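Ticket 645: download link for the Dorkura pattern ebook has stopped working

Hi Helmut, me again (sorry!). I bought the PDF back in August and the link in your email now just says "expired". I've tried it on my phone and my old laptop, and I've cleared the cookies twice, same thing every time. It's the one with the 31 little felt foods for play kitchens, and I'm dying to get going on it!

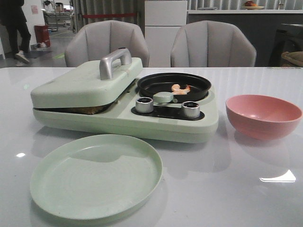 Update, 7 pm

Your new link works, hooray! Only snag is that my copy stops at page 103, halfway through the pea pods, and the contents list goes on well past that. Could you check the file, please?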